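Notebook, December 2019
Handheld gripper kit, Zarnance trial set
6 min read
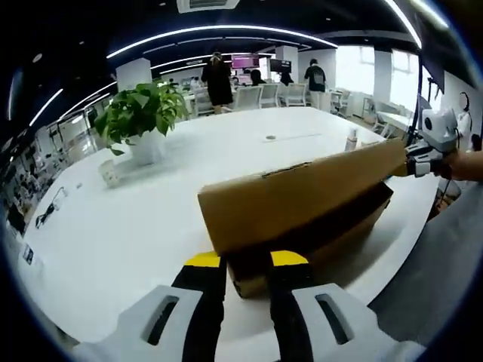

Flat carton held at both ends, one handheld per end, over the long white table.

Second entry on the Zarnance kit. The first, from November, is mostly a complaint about the packing foam and can be skipped.

What we have on loan: 2 handheld grippers, a charger each, a bag of spare yellow tips, and a manual translated by someone with a grudge against verbs. Vlachou are the resellers. They want a yes or no before the loan runs out, and Lejla Petek wants something in writing from me that isn't "feels okay."

So, in writing. It feels okay.

Longer version. Cartons were my idea, as Jodov flattens a lot of them and that is the job they keep asking us to quote. A flattened box is a mean test piece. It's stiff in one direction and limp in the other, and the flap always goes where you don't want it. With one gripper near the end the far side sags and the whole thing tries to twist out of the tips. With a second person on the far end it behaves, provided you agree beforehand who is leading. We did not always agree beforehand.

Tips: the yellow ends are the best part of the product. They bite on cardboard without much squeeze. I had expected them to polish up and go slick with paper dust, and so far they haven't, though I've been wiping them between sets, which a customer won't. Tried a set without wiping. No difference I could feel. Will repeat with the dusty stock from the Bekutmont delivery, which could stop a clock.

Trigger: too long a pull. By the end of a session my forefinger has opinions. The brochure says "effortless all-day operation," and I would like to meet the forefinger they tested it on. There's an adjustment screw under the grip plate that helps a bit. The manual calls it "the screw of moderation."

Numbers, such as they are. 136 two-person lifts of flat cartons over the trial. 58 of those with the carton picked up by the taped edge, which I'd guessed would be worse and was a little better, I think because the tape stiffens the edge. Drops I've logged separately on the sheet, with a column for whose fault it was. Lejla has asked me to remove the column.

Recording: both units save to their own card, and the clocks drift apart. Vlachou say the paid version of the software lines them up automatically. The trial version lets you line them up yourself by hand for up to 2 hours, after which it logs you out. I have done this. I don't recommend it, and I'm not pricing my afternoon into the quote comparison, though somebody should.

Support: emailed twice about the drift. First reply was quick and answered a question about charging that I hadn't asked. Second one was good, from someone who had clearly held the thing.

Still to do
- dusty stock, tips unwiped
- double-wall cartons, if Jodov ever send them
- ask Vlachou what spare tips cost when they aren't in a free bag
- swap leaders halfway through a set and see if the drop rate moves
- find the second grip plate screw (mine, my fault, it's in the column)

Leaning yes on the hardware, no on the software at the listed price. Lejla thinks we should ask for the two to be quoted apart. Vlachou's price sheet has them as one line, in bold. I'll ring them after the double-wall run and see how bold it is.

We use cookies to remember your preferences and improve this site. Accept all / Manage settings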